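Storik Tabletop Pushing Kit: Gallery

Storik builds a bench kit for planar pushing work: a wooden work surface, a set of shape blocks, a rod tool and the mounting hardware to put them in front of an arm the customer already owns. The page collects notes on the current version, sold through Trikinach and, for schools and small labs, through Henríquez. 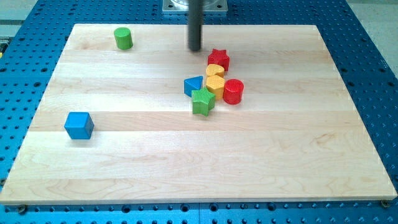
Rod tool over the maple board, block set spread for a pushing run. Eight blocks, two each in red, blue, green and yellow.

Work surface
Maple board, laminated from long strips, with the natural grain left visible. The board lies flat on a blue perforated table and is held at the front corners by small metal fasteners. Replacement boards ship flat in a single carton. Check the surface with a straightedge before fastening it down, and again after the first week.

Rod tool
Plain dark gray cylinder, no moving parts and no wiring. The tool works from above, with the tip kept just clear of the wood. Standard length is 300 mm. A 285 mm version is available for arms with limited vertical travel; specify it when ordering, as the two do not share a collar.

Block set
Two stars, two cylinders, a heart, a hexagon, a triangle and a cube. No color and shape combination is repeated, so an instruction such as "push the red star to the green cylinder" points to one pair only. The stars, the heart and the hexagon have textured or ribbed tops. Single blocks can be reordered by color and shape.

Layouts
The supplied layout file holds 3298 start positions, from tight clusters to fully separated blocks. Clusters are the harder case: a push on one block usually moves its neighbor, and the controller has to account for both. Layouts can be filtered by spacing and by the number of blocks in play.

Control software
The kit is supplied with Cimo, a small package that handles tool height, push speed and workspace limits. Set the limits by touching the rod to four points near the board corners and confirming each one. Cimo stops the arm if a commanded move would take the tip outside that area. Logs are written as plain text, one line per push.

Setup
Allow a morning for a first installation. Fasten the table, then the board, then fit the rod and run the height check at low speed. Repeat the height check whenever the board is swapped. Keep cables off the table surface during the check.

Ordering
Full kit, part number 3889: board, perforated table panels, block set, rod tool, collar, fasteners and Cimo license. The arm, its controller and the camera are not included. Orders placed by the end of May ship with the revised collar. Owners of the earlier collar can request the new one from Trikinach with the original order number.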